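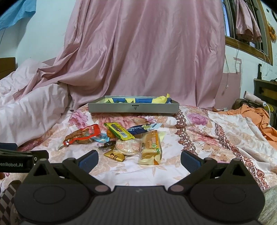
Rultesus Snack Boxes
Progress report to the Cirkano Small Grants program
September 15, 2018

Hi Sharon,

I know the form says "one paragraph per heading" but you did tell me on the phone to just write it the way I'd say it, so I'm taking you at your word!

Where we're up to

76 boxes have gone out the door since January, all to overseas students in their first term in town. The target in the application was 100 by the end of the year and I think we'll get there with room to spare, mostly thanks to Atieno Temba, who has been handing our flyer to everyone who comes past her desk at the Agbayani Hostel. We'd hoped to have the second hostel on board by now as well. They're keen, but they want a letter from you first (I'll send you the wording separately, it's only a couple of lines).

What goes in

We've changed this a fair bit from the original plan. The first lot was all muesli bars and crackers, and the feedback was polite, if I can put it that way. So now we shop at the Asian grocer two streets over and the boxes are a lot more fun. There's always something bready, like the little wrapped rolls with the Chinese labels, then rice cakes or biscuits, a wafer or chocolate bar and a few wrapped lollies to fill the gaps. I try to put in one thing that's a bit of a lucky dip. Oranges are the only fresh thing we've stuck with. They keep well and they're cheap most of the year.

Packing

Still done at my place, with everything spread out on the flowery cloth so I can see what I've got before it goes in. We settled on the long, low open box after trying a taller one that swallowed everything. With the low ones the bread can poke up over the rim and it all looks generous, even when it's a lean week. Flat packets go in first, then the bread and anything that squashes.

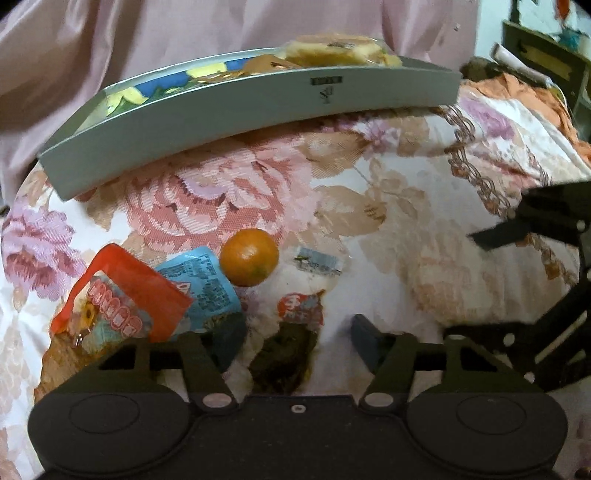 The one thing I'd still like to fix is how long it takes. I fiddle. I'll have a box sorted and then decide the wafer should be on the other side, and there goes another five minutes. Atieno has offered to come over for the next big pack and be strict with me.

Money

We've spent $1526 so far. Most of that is food, and the rest is the boxes themselves, which we get from Skoris. They've put their price up a little since I did the budget, but I bought a good stack before the change, so it won't bite until next year. Receipts are in the envelope I dropped at your front counter.

What people have said

47 feedback cards have come back, which I'm really chuffed about. The bread rolls are the runaway favourite. A few people asked for something savoury with a bit of chilli, and two asked for fewer sweets (I have ignored them so far, but I will be good and do a version without). One student wrote that she'd shared hers with the whole corridor and met her neighbours that way.

Next

The chilli snacks, the letter for the second hostel, and a proper list of ingredients in each box for people with allergies. I should have done that last one from the start. Could you let me know if the list needs to be in more than one language? I can get help with the Chinese, but I'd need to find someone for the rest.

Talk soon, and thanks again for all of it.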